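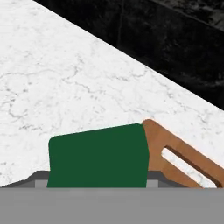
Preguntas frecuentes: manipulación robótica en tareas domésticas y de taller

Última revisión: mayo. Responsable del contenido: Amber Haworth. Revisión técnica: Kelly Kershaw.

¿Puede un robot recoger una cocina hoy?

Parcialmente. Un brazo con pinza de dos dedos puede retirar objetos rígidos de una encimera despejada, uno a uno, si conoce el punto de destino. Una cocina en uso real, con paños, restos de comida, bolsas abiertas y personas que cambian las cosas de sitio, queda fuera de lo que Plernel considera desplegable sin supervisión.

¿Por qué se ensaya primero en simulación?

Por coste y por repetibilidad. En el simulador se puede variar la posición de un utensilio, el material de la encimera o la fricción del dedo sin parar una célula física. Una campaña habitual en Tunora, nuestro entorno de ensayo, consta de 300 episodios por tarea. La imagen de cabecera es un render de ese tipo de trabajo: pinza gris, pieza de madera ranurada y encimera de mármol blanco veteado.

¿Qué dificultad tiene un mango con ranura?

Tres efectos distintos. El primero es de percepción: a través del hueco se ve el fondo, y una segmentación poco afinada divide la pieza en dos o rellena el hueco como si fuera sólido. El segundo es de contacto, ya que si el dedo cae sobre la ranura la superficie de apoyo disminuye y el par de giro admisible baja. El tercero es de oclusión. Cuando la pinza se aproxima, el propio dedo tapa parte de la pieza y el estimador de pose trabaja con lo que queda a la vista.

¿Influye el material de la encimera?

Sí, sobre todo en la imagen. Las vetas del mármol generan bordes que un detector puede confundir con contornos de objetos finos. Las superficies negras y brillantes plantean el problema contrario: los sensores de profundidad activos devuelven poca señal y aparecen zonas sin dato. Una transición recta entre una superficie clara y otra oscura obliga además a fijar la exposición antes del agarre.

¿Qué tasa de éxito se exige para pasar de simulación a célula física?

El 90 % de los episodios completos. Se contabiliza como éxito el ciclo entero: aproximación, agarre, elevación, traslado y depósito en el destino. Un agarre correcto seguido de una caída se registra como fallo.

¿Ese porcentaje se mantiene en el robot real?

No. En las pruebas de Wainwright, la célula física de referencia, la caída al transferir la política fue de 20 puntos en utensilios de madera. Las causas principales fueron el desgaste de las almohadillas y un modelo de fricción demasiado optimista. La calibración periódica de la cámara recupera una parte; el resto requiere datos reales.

¿Qué tareas domésticas están más cerca?

Retirar utensilios rígidos, colocar piezas en bandejas y abrir cajones con tirador accesible. Doblar ropa avanza, pero con tiempos de ciclo muy superiores a los de una persona. Fregar a mano, pelar o limpiar rincones siguen en fase de investigación.

¿Y en el taller?

El panorama es mejor. La iluminación está controlada, las piezas tienen tolerancias conocidas y el puesto puede adaptarse al robot. La carga de máquinas y el paletizado llevan años resueltos. Ordenar un banco con herramientas mezcladas se parece más al problema de la cocina que al de la línea de montaje, y hereda sus limitaciones.

¿Hace falta una mano con más dedos?

Para recoger y colocar, en general no. La pinza paralela de 2 dedos es más barata, más fácil de modelar y tiene menos modos de fallo. Una mano articulada aporta ventajas cuando hay que reorientar el objeto dentro del agarre, por ejemplo para usar una espátula después de levantarla.

¿Levantar una herramienta equivale a saber usarla?

Son tareas separadas y se evalúan por separado. El uso exige controlar fuerza y orientación durante el contacto con una tercera superficie. El módulo Plullumier cubre únicamente recogida y depósito.

¿Puedo ejecutar los ensayos con mis propios objetos?

Sí, siempre que se aporte una malla cerrada, la masa y un coeficiente de fricción estimado. Los huecos pasantes deben estar modelados como geometría; una ranura pintada en la textura produce colisiones incorrectas. No se admiten todavía objetos deformables ni recipientes con líquido.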